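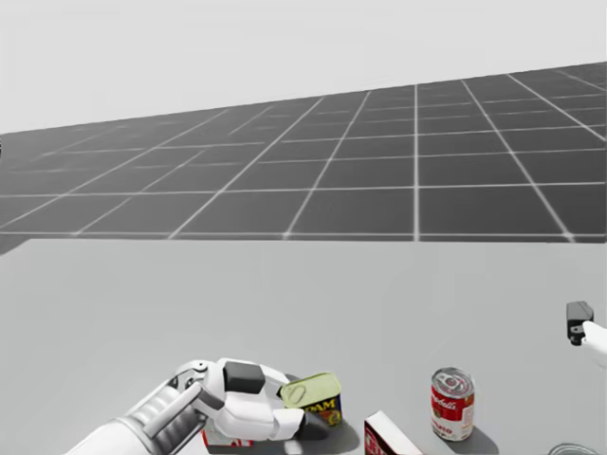 Groceries lined up on a table, with a Spam can and a Campbell's soup can among them.

How to Keep a Pantry List That You Will Really Use
By Halina Zieliński

When I moved to Voltville I bought the same things again and again. One evening in February I found 23 cans of tomatoes in my kitchen, and no rice. After this I started a list, and I still keep it in the same way.

What you need
A notebook or a sheet of paper, a pencil, and a marker that writes on metal.

Step 1. Take everything out
Empty one shelf at a time. If you empty the whole pantry, you will be tired before the middle and the food will stay on the table until night. I know this from my first try.

Step 2. Write the date large
The printed date on a can is often very small. Copy it with the marker on the top, month and year only. On boxes I write on the short side, the one that looks at me when the box is on the shelf.

Step 3. Make the list
Use one line for each kind of food. I make four columns: name, how many, oldest date, and where it stands. Write with a pencil, the numbers will change every week.

Step 4. Put it back
New cans go behind, old cans go in front. Heavy things stay low. Open bags of flour or sugar go into jars with a good lid — moths can enter a folded bag very easily.

Step 5. Hang the list on the door
A list in a drawer is soon forgotten. Mine hangs inside the pantry door on a string, together with the pencil. When I take the last can of something, I draw a circle around its name, and before shopping I copy only the circles.

Check the list against the shelves every 2 months. Mine takes less time than making tea, except for the spices, which I still have not put in order.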